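Bronenholm Staff Board > Kitchens and Catering > Arms in the wash-up, what happens to our shifts?

plateside
Posted 06:14
Has anyone at the Stastdale site been told what happens to wash-up hours once the arms come in? We had a ten-minute talk in August and a leaflet. The leaflet says 81 covers per sitting and nothing about rotas.

Sándor Hajdu
Posted 07:40
I'm on the trial at Plaltness, so I can tell you what I know. Nobody has lost hours so far. There are 14 of us on the rota, same as before. What has changed is the work. I used to stand at the sink for four hours. Now I spend part of the shift at the booth, setting plates out and stopping the arms when I need to.

They're only on plates and the rack for now. No pans, no cutlery.
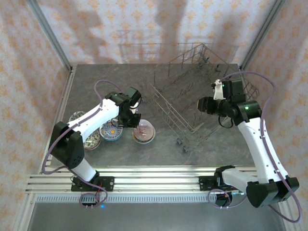
The job I like least is the log. Every stop gets written down with the time and what was on the table. We're up to entry 2655. My back is better than it was, I'll say that much.

tray_return
Posted 08:02
"Nobody has lost hours so far" is what they told us at Balogh before the new dishwasher line. Two people left and weren't replaced. That's how it goes.

Sándor Hajdu
Posted 08:21
Fair point. One of ours is leaving next month and I haven't seen the job advertised.

kmw_nights
Posted 09:55
I don't agree that it's the same as Balogh. That line did the whole wash. Someone still has to scrape, sort and put away with this. I'd sooner learn to run it than have an outside firm come in and do it.

tray_return
Posted 10:10
Learn to run it on what grade though? Setting it up and keeping a log is extra duties. Ask for it in writing.

plateside
Posted 12:37
Sándor, did you get any more money for it?

Sándor Hajdu
Posted 13:05
No. Two mornings of training, paid at normal rate. I've asked about the grade and I'm waiting to hear.

plateside
Posted 13:09
Thanks. I'll raise it here before they start fitting anything.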